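So I finally tackled the paperwork drawer on Monday. It held 247 pages of manuals, most for things I no longer own (a Valimow trimmer! I gave that away when we moved), plus every letter my grandmother sent from Millau.

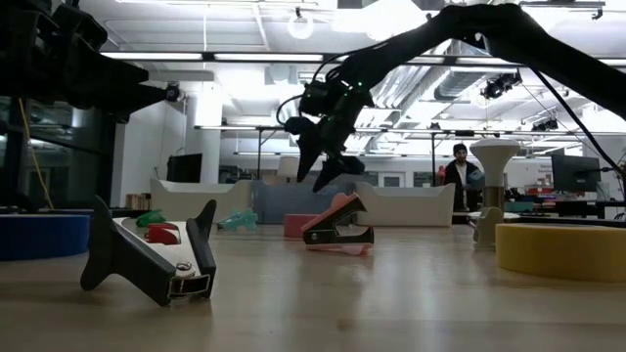 Two staple removers, one pink and black.

I scanned the letters first and it took me six evenings – she wrote on both sides, tiny handwriting, right up into the margins.

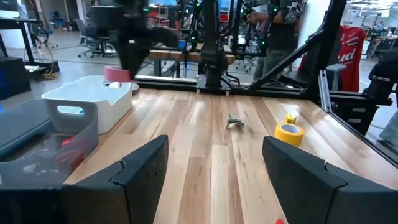

My friend Imani Lindgren says to sort by person and forget about dates, and I wish I'd asked her sooner. I'd already made three piles by year and had to mix them all up again.

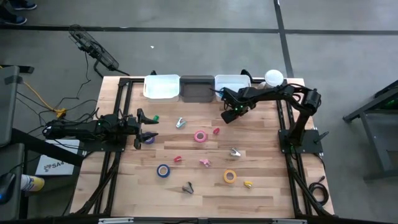

The recipes are going in their own binder. There are two versions of the plum cake and they don't agree on the sugar, so I guess I'm baking both this weekend!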